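Henare Primary Turnout Project
Progress report to the Provgate Fund, second reporting period

Status: on schedule, with one deliverable moved to the next period

Summary

This report covers the second period of the grant, which pays for nonpartisan voter contact ahead of the state legislative primary in the Henare district. The project works in the city of Ustcombe and the townships to the north of it. Turnout in the last two midterm primaries there was well below the state average, and the grant was made to test whether early, repeated contact about dates and procedures would bring in voters who usually skip primaries. We do not support or oppose any candidate and our materials do not mention the candidates by name.

Work completed

Canvassing began in the second week of the period. Our teams knocked on doors in six precincts, four in Ustcombe and two in the townships. They completed 433 conversations, meaning the resident spoke with us long enough to answer the first three questions on the script. Doors where we only left a card are logged separately and are not part of that figure.

The most common question at the door was whether a person registered without a party can vote in the primary. They can, but they have to request one party's ballot at the polling place, and the county's own mailer does not say so clearly. We rewrote the script to bring this up in the first minute. The card was reprinted with the same information on the back.

Phone contact started later than planned. The contact list we bought had a large share of disconnected numbers in the township precincts. We stopped calling from it and asked the vendor for a corrected file, which came at no added cost. Calls have resumed on weekday evenings and end at 8 p.m.

Two candidate forums were held, one for each party's primary. Every candidate on the ballot was invited on the same terms. All of the Democratic candidates attended. One Republican candidate declined, citing a conflict with a party dinner, and sent written answers, which were posted alongside the recording. Both forums used the same questions on school funding, the county road levy and the proposed change to early voting hours.

Staffing and office

The field coordinator position is filled. We have ten paid canvassers, which is the number in the approved budget. Two left during the period for full-time work and were replaced within the month. The office lease in Ustcombe runs through the general election, so there will be no need to move between the primary and the fall work.

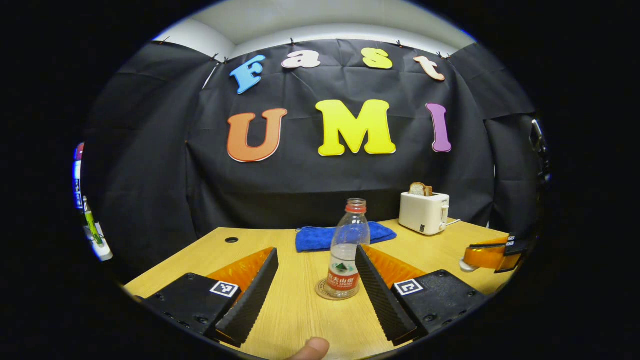
Letters on the backdrop and a wooden tabletop.

Data and reporting

Contact records are kept in Ronik, the database we described in the proposal. Setup took longer than expected because the county's precinct boundaries changed after redistricting and the file we loaded first used the old lines. Several streets on the east side of Ustcombe were assigned to the wrong precinct. These have been corrected, and the canvassing totals in this report use the new boundaries.

We check 30 records each Friday against the paper sheets. The errors found so far have mostly been apartment numbers entered in the wrong field.

Spending

Spending is under budget for the period. Printing ran over because of the second run of cards. Travel was under, mainly because the township canvass was done in fewer trips than we had planned. We are asking to move the unspent travel money to printing for the fall. A revised budget sheet is attached, and the total award does not change.

Delayed item

The poll worker recruitment guide was due this period and has not been finished. The county clerk's office is revising its training schedule, and a guide printed now would list the wrong sessions. The text is drafted apart from that section. We expect to deliver it in the next period.

Plans for the next period

Door and phone contact will continue through the day before the primary. After the county certifies the results, we will compare turnout in the canvassed precincts with turnout in neighboring ones that we did not work in. The voter file with individual participation is normally released some weeks after certification, and the full comparison depends on it. If it is late we will send precinct totals first and the rest in a supplement.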